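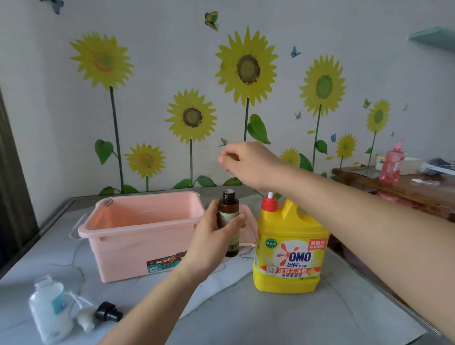

**Figure 3.** Small amber bottle with its neck uncovered, held near the pink storage box and the large yellow jug.

### 4.2 Decanting at the table

I'll admit I had a soft spot for this part of the Pelbridge study. We logged 142 refills across the homes that took part, and small bottles gave people far more bother than big ones — a narrow neck and a generous pump don't get on! 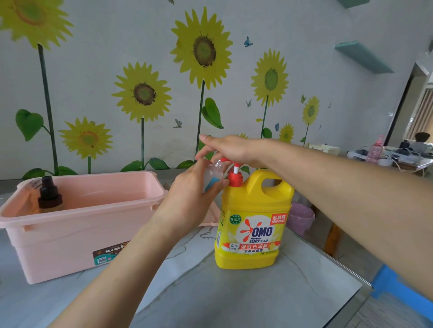

Does it matter how full the small bottle gets? Leaving a little space at the top makes it easier to put the pump back without a spill.

I'd expected most people to move the whole lot to the sink, but 82 of the refills were done on a table, with the big jug left standing and the little bottle brought to it (I do the same at home, as it happens).

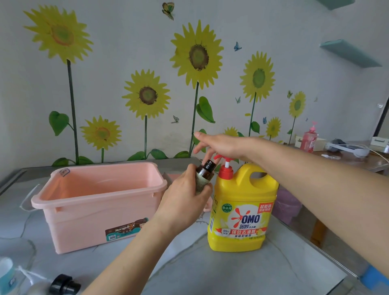
*Amber bottle in the left hand, right hand reaching over the jug towards its red pump.*

Loose caps and pump heads were coded separately, and I come back to them in Section 4.3.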